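Equipment Planning Coordinator (part-time, fixed term)
Skalo, Plumow office

Skalo prepares small automation cells for offices, print shops and mail rooms. Before we order arms, grippers and feeders for a customer, somebody has to work out what the job is, how small the parts are, and what the whole thing will cost to buy and keep running. We are hiring one person to do that planning for our desk-work line.

The position runs from April for 5 months, 4 days a week. You will report to Hendrik Dierckx, who signs off on equipment budgets. Day to day you will work with Toon Van Acker in purchasing.

What you will do

Watch hand tasks at the desk and write them up as a parts and motions list.
Turn that list into a requirements sheet for arms, end effectors, sensors and mounts.
Ask suppliers for quotes and put them side by side. At present we buy mainly from Ingvarsson and Harex, and we are open to others.
Keep the budget sheet current, including spares, cables, shipping, training and service contracts - the lines people tend to leave out.
Recommend whether to buy, lease or wait.

The first budget covers sorting and putting away small office supplies. Binder clips and a small three-drawer desk unit are typical of the work.

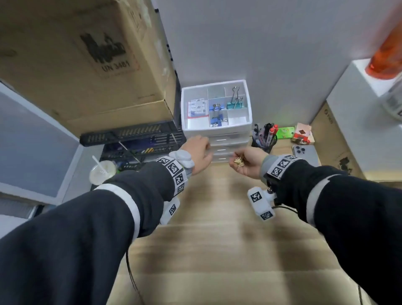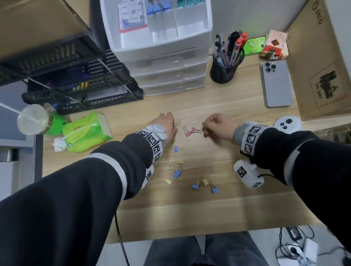
Do I need to have programmed a robot before?

Programming is handled by our engineers, so it is not required for this job. You do need to be able to read a data sheet and tell whether the payload, reach and grip range fit the part.

What we ask for

Two years or more in purchasing, production planning or lab management.
Good spreadsheet skills. Our current equipment list has 245 lines and most of them need a price check.
Clear written English. Your sheets go to suppliers and to customers.
Patience with small details such as connector types, lead times and warranty terms.

Experience with leasing contracts is useful. A driver's license helps too, as there are supplier visits now and then.

What we offer

An hourly wage based on experience, paid twice a month. Travel to suppliers is paid. You may work from home one day a week once you know the equipment list.

How to apply

Send a resume and one page on an equipment purchase you planned - what was bought, what it cost against the budget, and what you would change. Address it to Toon Van Acker at the Plumow office. Applications close on Fri 21 June of the year before the start date. Interviews take an hour and include a short quote comparison on paper.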